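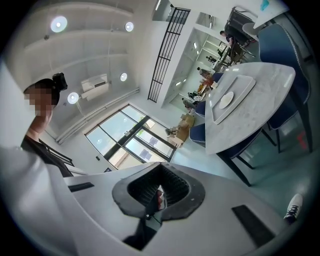 *Camisa negra, pelo corto*

**Sitska: ¿la actualización 2 gasta más batería?**

**bsimiyu:** Buenas. Instalé la beta 2 en mi teléfono Sitska, que tiene batería de 3.000 mAh. Antes llegaba a la noche, ahora a las cinco de la tarde está apagado. ¿A alguien le sucede lo mismo?

**lirdale_sur:** A mí no. Seguro es la brújula, desactívala.

**bsimiyu:** Ya la desactivé, y continúa igual.

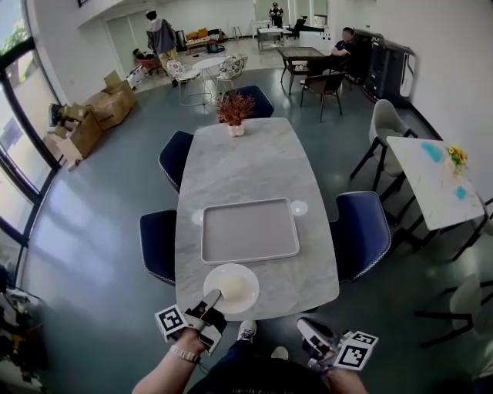
*Última modificación de la página: mayo, 18:40*

**teixeira_m:** No estoy de acuerdo con lirdale_sur. En el foro de Nimumholm hay más de 1.000 mensajes sobre esto y casi todos culpan al módem.

**lirdale_sur:** Mil mensajes no son una prueba. Yo uso la misma beta y me dura el día entero.

**teixeira_m:** ¿Con datos móviles o con wifi?

**lirdale_sur:** Con wifi, es verdad.

**bsimiyu:** Probaré mañana solamente con wifi y escribo el resultado. Saludos, Bakari Simiyu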